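Flivarora — registos de paragens e horários ferroviários suburbanos

Versão de 2024-12-27

Resumo

O Flivarora reúne horários planeados e horas reais de passagem de comboios suburbanos na linha Makokha–Estina. Foi preparado pela equipa da Skakier para estudos de pontualidade e de capacidade da via. Contém 618 ficheiros de circulação, um por comboio e por dia de serviço, e uma tabela com as 115 paragens, apeadeiros e pontos de cruzamento usados na linha.

Os dados servem para comparar o horário publicado com o que foi cumprido. Não incluem contagens de passageiros, receitas de bilheteira nem informação sobre o pessoal de bordo.

Conteúdo

A pasta "circulacoes" guarda os ficheiros em CSV, codificados em UTF-8 e separados por ponto e vírgula. A pasta "rede" tem a tabela de paragens e a lista de troços em via única. A pasta "notas" traz os avisos de obras que afetaram o serviço, transcritos à mão.

Cada linha de circulação tem seis campos: código do comboio, código da paragem, hora prevista de chegada, hora real de chegada, hora real de partida e estado. O estado pode ser "cumprido", "suprimido" ou "estimado". As horas estão em hora local, no formato de 24 horas. Um comboio que passa a meia-noite mantém o dia de serviço em que partiu.

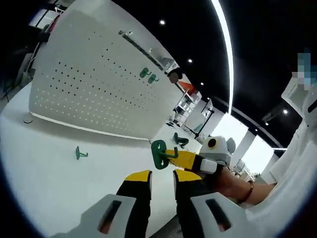
O campo "estado" é o que levanta mais dúvidas a quem usa os dados pela primeira vez. Um valor "estimado" indica que a hora foi interpolada entre duas paragens vizinhas com registo próprio. Os códigos de paragem são fixos, mas a ligação entre paragem e troço pode mudar de uma versão para outra. Funciona como os ganchos verdes no painel branco perfurado: os furos estão em grelha, e um gancho pode ocupar um ou outro. Por isso, o cruzamento das tabelas deve usar sempre o código, nunca a ordem das linhas.

Recolha e tratamento

As horas reais vêm dos registos dos postos de controlo da linha. Foram retiradas as passagens duplicadas e as marchas de serviço sem passageiros. Quando dois postos davam horas diferentes para a mesma passagem, ficou a do posto mais próximo da paragem.

Limitações conhecidas

— Em março, 3 apeadeiros estiveram fechados para obras na plataforma e aparecem como "suprimido" em todas as circulações.
— Há 6 ficheiros sem hora real de partida na estação de Estina.
— Os atrasos inferiores a um minuto não são fiáveis, porque parte dos postos arredonda a hora.

Licença e correções

O uso é livre para investigação e ensino, com indicação da origem e da versão. Os erros podem ser comunicados na página de incidências do repositório, com o código do comboio e o dia de serviço. As correções aceites entram na versão seguinte e ficam listadas em "notas/alteracoes.txt".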